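The bead magazine came to the shop in Nandcombe every April. She had kept 54 copies under the counter, and she knew the Udach knot was in one of them. A customer from Trilport wanted it for a bracelet.

She found it after closing. The pattern took almost 2000 beads and two needles. She threaded the first row, counted it, and pulled it out again. By nine she had the knot right.

She wrote the price on a card and locked the door.
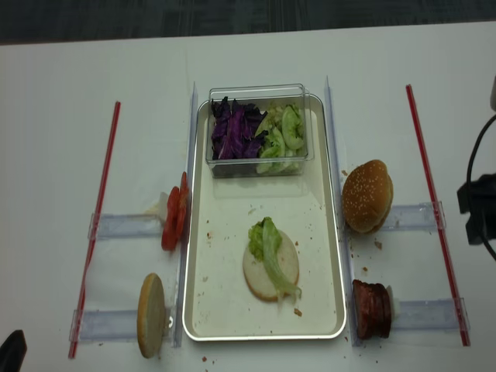
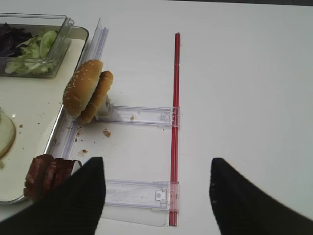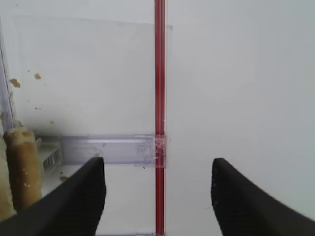

First picture: bottom bun and lettuce on the tray. Posted 3/25/20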